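Bromus Household Tasks Program
Interim progress report to the Hendeck Fund
Reporting period ending in November

1. Purpose of this report

The Bromus program was funded to answer a practical question: which ordinary household chores can be done by a machine today, in a home that has not been rearranged to suit it. This report covers the second half of the program's first year. It sets out what was done, what remains behind schedule, and how the remaining funds will be used.

Zirnine carries out the work under the grant agreement. The Ho laundry and linen service is a partner and advises on what its customers would accept as finished work.

2. Summary of progress

Work in this period concentrated on bedrooms and laundry. Kitchen tasks, which took up most of the previous period, have been paused until the new wrist units are delivered.

The program now holds 3,000 recorded demonstrations of chores carried out by people using hand-held grippers. These were gathered in 10 homes. The recordings are used to train the controller that runs on the Zirnine arm, which is then tested on the same chores without help.

Progress is uneven. Picking up a single small cloth and placing it in a basket is now reliable enough that we have stopped reporting it as a separate item. Folding is improving slowly. Making a bed remains out of reach for the machine in any form a household would pay for.

3. Bedroom and laundry tasks

Cloth continues to be the hardest material in the program. A cup keeps its shape when it is lifted, and a towel does not. The controller has to find an edge, take one layer of fabric and leave the layer underneath where it is. On a bed, the layer underneath is a fitted sheet, which is also soft and also creased, and the arm often takes hold of both.

We have therefore put more effort into demonstrations in which small items are handled on top of bedding. Operators work with two grippers, one in each hand, since most people use both hands for folding and we wish the recordings to reflect this. 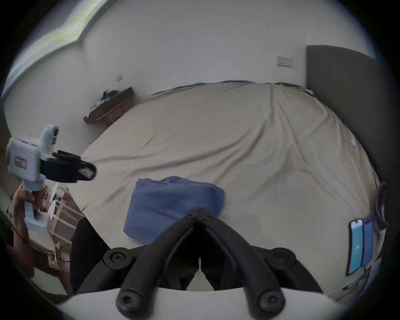

Cloth handling on a fitted sheet, using paired hand-held grippers.

Color has mattered more than expected. The controller does well when the item and the bedding differ clearly, and noticeably worse when they are close in shade. White pillowcases on white sheets are the weakest case, and the partner has pointed out that these make up much of its daily volume. A set of matched linens has been ordered so that this case can be recorded properly.

Household clutter is the second difficulty. Bedrooms in use have phones, chargers and clothing in them, and we ask residents to leave their rooms as they normally would. The machine must learn to work past such things without moving them. At present it stops and waits when it is unsure. We regard this as the correct behavior for now, although it makes a short chore a long one.

4. Assessment against milestones

Milestone 1, single-item pickup: met.

Milestone 2, folding a hand towel in half on a flat surface: met on a table. Not met on a mattress, where the surface gives under the fingers.

Milestone 3, folding and stacking a mixed load: not met. A mixed load takes the arm up to 20 minutes, and the stack generally needs to be straightened by hand.

Milestone 4, changing a fitted sheet: not started. We recommend that it be moved to the second year. Pulling a corner over a mattress calls for more force than the present fingers are rated to apply.

5. Delays and spending

The wrist units were delivered late, and 2 of the planned kitchen visits were postponed as a result. Staff time set aside for those visits was moved to laundry recording. Spending on travel is below plan and spending on data storage is above it. The overall budget is unchanged, and no additional funds are requested.

6. Plans for the next period

Recording on matched linens will begin as soon as the order arrives. The mattress version of Milestone 2 will be retested with softer finger pads. Kitchen visits will resume, starting with loading and unloading a dish rack.

The partner has asked for a trial in its own sorting room, where items arrive in bulk and the tables are of a fixed height. We consider this a reasonable early use for the equipment and will submit a short proposal to the Fund, with costs, before the trial is scheduled.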